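Grønli's picking cell gets its June overhaul, and a better bin floor to go with it

The bin-picking cell at Grønli is back at work after its June service, and it came out of the week in better shape than it has been since it was first bolted down. The team has replaced a tired hose, rerouted the arm's cabling, redone the hand-eye calibration and written up a maintenance routine that anyone on the floor can follow. If you have ever spent an afternoon chasing a gripper fault that turned out to be a cable pulling tight at one odd wrist angle, you'll understand why people here are so pleased!

The cell has one job, and it's a hard one: pick mixed objects out of a metal bin, whatever they are and however they happen to lie. Shiny things, see-through things, soft wrappers, small round containers, sunglasses. Gunvor Wikström has looked after it from the beginning, and she keeps a logbook that goes back to the first pick. The latest service is entry 239.

"People ask about the software first," Wikström said. "I always want to show them the cables. A good cable run is a beautiful thing, and it's most of my job."

The old run had the air hoses and the sensor cable tied together too close to the wrist. In most poses that was fine. In the deep corners of the bin, with the tool turned all the way over, the bundle went stiff and the sensor dropped out for a moment, long enough to stop the program. It happened perhaps once in a shift, never when anyone was watching (of course), and it took Wikström and Aurélien Tessier most of a morning with the arm in slow mode to catch it in the act.

The fix was simple once they knew where to look. The cables now go around the wrist joint in a wide, loose loop with enough slack for a full turn each way. Tessier moved the arm through every corner pose by hand before tightening anything, marked the points where the loop wanted to sit, and only then put the ties on. He leaves them a little loose, so a cable can slide under the tie and the bend never settles in one spot.

While the arm was parked they went through the gripper too. Fingers off, pivots wiped clean, a drop of light oil on each, fingers back on and checked for square against a steel rule. One hose had a soft kink near its fitting and was swapped out. The screws on the finger mounts got fresh thread locker, and Wikström drew a line of paint across each head, so a quick look in the morning will show if one has started to turn.

Then came the bin itself. It takes a beating. Every missed grasp ends with a metal finger meeting sheet metal, and the scratches add up. The team talked about replacing it and decided against it. The scuffs do no harm to the picking, and the vision model has learned on this bin, marks and all. What did need attention was how the bin sits. It had crept a few millimeters over the spring, which was enough to put the fingertips against the wall on close picks. It has now been squared up to the arm, clamped again and measured from both ends.

Calibration took the rest of the day. The routine runs the arm through 200 poses while the camera looks at a printed target, and the software from Nisteo works out where the camera stands relative to the base. The first run came back with an error nobody liked. Tessier found the target had a slight bow in it, glued it to a flat plate and started over. The second run was the best the cell has ever recorded, and there was actual cheering.

The test afterward was a long one, 3,000 picks with the usual mix and a fresh jumble every time the bin ran low. The sensor fault did not come back once. Clear plastic is still the toughest customer, and foil comes close behind, with reflections that can send the fingers slightly wide of the edge. Darkent, which supplies the finger pads, is sending a softer set to try on those.

The new routine fits on one side of a sheet of paper and hangs next to the controller. Each morning: look at the paint marks, open and close the gripper ten times and listen, run a hand along the hoses with the arm powered down, check that the clamp is tight. Once a month: pads off and cleaned, a short calibration check, a look at the loop with the wrist at both ends of its travel. Anything odd goes in the logbook, even if it clears up by itself. Wikström is firm on that last part, and she has the entries to show how often a small note in March explains a stop in May.

Next on the list is a second cell, going in at the Gomeo site later in the year. It will get the wide cable loop and the painted screws from the first day, and Tessier will be there for the setup. He has already asked for a flat calibration target.

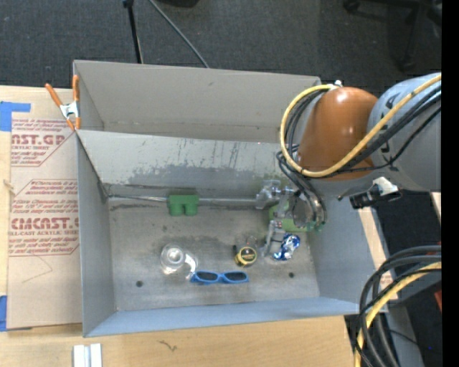
Anyone working on a similar cell is welcome to a copy of the one-page routine. Ask for Wikström at the Grønli workshop, preferably before 2 in the afternoon, and expect to hear a good deal about cable ties.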